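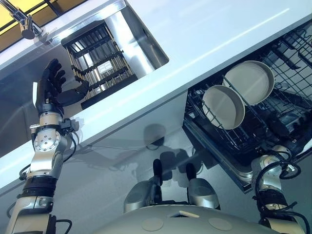 Learning to load the dishwasher

2022-08-24

In the house where I grew up, in Tratov, we had no dishwasher. We had a deep sink, a brush, and a rule that the person who cooked did not wash. I lived by this rule for most of my life and I was content with it. When I moved to Etitville and rented an apartment on Geddes Street, the kitchen came with a dishwasher under the counter, and for the first months I used it as a cupboard for baking trays.

I am writing this post for the people who are at the same point where I was. My friends here all seem to have learned it as children, and when I asked them how to do it properly, they said "just put the things in." I put the things in. The bowls came out with a ring of dried porridge, and one glass came out in two pieces. So I started to pay attention, and now I have opinions.

The bowls

The bowls were my biggest trouble. I eat almost everything from bowls: soup, salad, rice, yogurt. The ones I use most are white and round with a wide rim. A wide rim is pleasant when you carry a hot soup, but it makes the bowl difficult to place.

My first idea was to put them in the upper rack with the opening straight down, as I put the cups. It wastes a terrible amount of space. My second idea was to stand them close together like plates, and then they slide into each other and the water can not come between. What I do now is stand them up and let them lean, all at the same angle, each one a little behind and above the other. Between two bowls I leave one row of tines free. You lose a few places, but you do not have to wash anything twice.

It is also important which way the inside looks. In my machine the water comes from the middle, so the dirty side should look to the middle. I did not know this for a long time. I had my bowls all turned to the back wall, like children being punished.

If a bowl is deep, I still put it in the upper rack, but at the end of the row where it has nobody to disturb. The very big salad bowl I wash by hand. I tried it once in the lower rack and it covered everything behind it like an umbrella.

Rinse or scrape

On this question I have changed my mind. In the beginning I washed every plate under the faucet until it was almost clean, and then I put it in the dishwasher. My neighbor saw it and asked me, very politely, what the machine was for.

Now I scrape with a spatula into the bin and I leave the rest. Only three kinds of food get water first: oatmeal, egg, and melted cheese. Rice I let soak for the time it takes me to wipe the table. If the dishes will wait until the next day, I close the door and run the short cold rinse, which costs little and keeps the smell away.

The dishwasher is directly beside the sink, under the same counter, and this helps more than I expected. I can stand in one place, scrape, turn a little to the right and put the bowl in the rack. In my last apartment the sink was on one wall and everything else on the other, and there was always a line of drops on the floor between them.

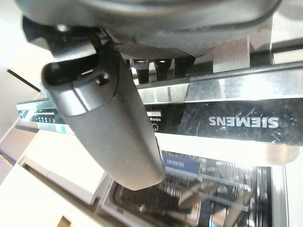

I also learned to pull the rack out only as far as I need it. When it is completely out, it moves a bit to the front every time I touch it, and the glasses knock together. With the rack half way I can reach the first rows, I fill them, and then I pull it further for the next ones. Some people begin at the back. I tried and I do not like to reach over dirty cups with my sleeve.

About the front panel

The panel of my dishwasher is black and shiny, and I do not recommend such a surface to anyone who likes to have a clean kitchen. Every finger stays on it. If you wipe it with the rough side of the sponge, as I did in the first weeks, you get fine scratches which you then see forever when the light comes from the side. I use now a soft cloth, a bit damp, and after it a dry one. No powder and no scouring cream. The scratches will not go away, but at least I am not adding new ones.

The steel edge above the panel is easier. It shows water spots, but they go away with the same cloth. I was told to wipe steel always along the lines of the brushing and never across. I can not say I see the difference, but I do it anyway.

The symbols took me a while. The power button is clear in every country. For the others I went to the manual, wrote a small paper with the four programs I really use, and taped it inside the cabinet door. In Tratov my mother had such a paper for her washing machine, and I used to find it funny.

The grate in the sink

A thing I am very satisfied with is the drying grate. It is a row of parallel bars, dark ones and light brown ones, and it sits in the sink basin itself, so the water falls directly where it should go. Before that I had a plastic rack on the counter with a tray under it. The tray collected a gray water that I always forgot, and it took away the only place where I can cut vegetables.

I bought the grate at Puvo, the household store near the bus station. I paid 13 dollars for it in June, which seemed to me a lot for some bars, and I went home without it the first time. Then I came back.

I use it for everything that does not go into the machine: the wooden spoons, the good knife, the salad bowl, the lid of the pressure cooker with its rubber ring. I use it also for things which come out of the machine still with a small lake on the bottom. The cups do this. I turn them over on the grate, and when I have put away the rest, they are dry or nearly.

The grate needs washing also. It is easy to believe that a thing which holds clean dishes is clean. It is not! Run your finger along the lower side of a bar after two weeks and you will feel it. I scrub mine with the old dish brush and hot water and leave it standing against the wall until morning.

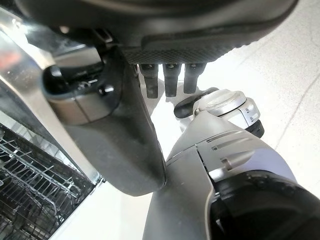 Notes from Geddes Street, No. 99

I should say something about the white counter too, as it is part of the same work. It is glossy, and in the evening, with the lamps on, it shows long pale stripes of light and inside the stripes every crumb. When I wipe it in daylight I think it is done. Then it becomes dark outside, I turn on the lights, and I have to start again. So I stopped wiping it in the afternoon. I wipe it one time, late, when I can see what I am doing.

The front edge of the counter is the part I used to forget. It is quite thick, and when you load the dishwasher below it, you drip on it and touch it with your wet hand. The drops run down and dry there. I pass the cloth over the edge first and then the top, then I rinse the cloth and do the faucet last. The faucet has a slender curved spout and the underside of the curve collects chalk. A cloth with a little vinegar, wrapped around it while I drink my tea, is enough.

What I do not put in the dishwasher any more

The good knife. It lost its edge in one month and the handle became pale.

Anything from wood. I had a spoon that split along its whole length.

The cast iron pan of course. I never did it, but a guest did it for me, as a kindness, and I spent a long evening with oil and salt.

Thin glasses with a stem. They survive in the upper rack if they do not touch anything, but they always touch something.

Jars with paper labels. The paper comes off in small pieces and travels to the filter, and from there I have to take it out with my fingers.

The filter

I come to the unpleasant part. For 6 months I did not know that there was a filter. The dishes began to have a sandy feeling and I thought the tablets were bad, so I bought more expensive ones, also from Puvo, and the sand remained. Then I took out the lower rack to look for a teaspoon and saw the round thing in the floor of the machine. It turns to the left and comes out. I will not describe what was in it.

Now I clean it when I change the kitchen towels, so I do not need to remember two separate days. You need warm water, a drop of soap and an old toothbrush. When you put it back, turn it until it really stops. If it sits loose, the food goes under it, and this is worse than a dirty filter.

While the lower rack is out, I look also at the spraying arms. A lemon seed fits exactly in one of the holes. I use a toothpick.

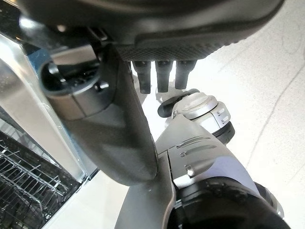

Should the bowls go in the upper rack or the lower one?

In mine they go in the upper rack, leaning, with the inside toward the middle. The lower rack I keep for plates and pots, and only when there are few plates do I put a bowl or two down there.

Unloading

I begin with the lower rack. If you begin with the upper one, the water which is standing on the bottoms of the cups falls on the dry plates below. This I was told by my aunt on the telephone, and she never owned a dishwasher in her life.

I open the door when the program is finished and let the steam go out, and then I do something else for a while. Plates dry by themselves when they are hot. Plastic boxes do not, and I put them on the grate with the cups. I carry the bowls to the shelf in one pile, with the biggest on the bottom, and the cutlery comes at the end.

Next time I want to write about the cabinet under the sink, where I keep too many sponges. I have also a question for the readers with hard water: do you fill the salt when the light comes on, or before? My light comes on always in the evening when the store is closed.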